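Rokwood Set-Up Guide, Part 2: The Table Chores

1. Lay a cloth on a round table and crumple a second one over it. Folding is where I see machines struggle most.

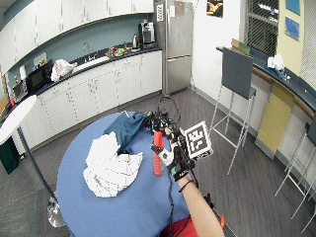

Can a machine fold laundry yet?
Slowly, and only if it knows the cloth. Our Drodusex arm needs 25 tries to learn a new one.

2. Pick up each item by hand first, keeping a steady grip.
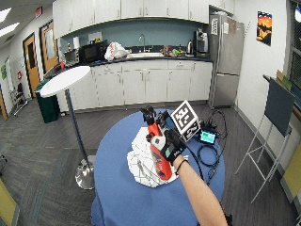
A reader at Stakix wrote that their arm handles screws all day but still gives up on socks. I believe it!

3. Tilt the bottle slowly, close to the tabletop.
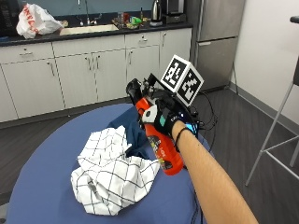
4. Save your work

Caution: stop at 2000 runs, or the disk fills up (ask me how I know).
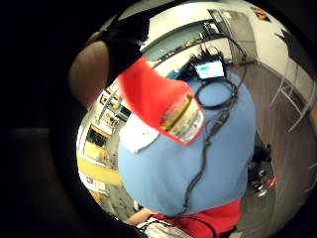

I'd still do my own dishes for now, but wiping tables looks close. Once the runs are saved, go on to Part 3.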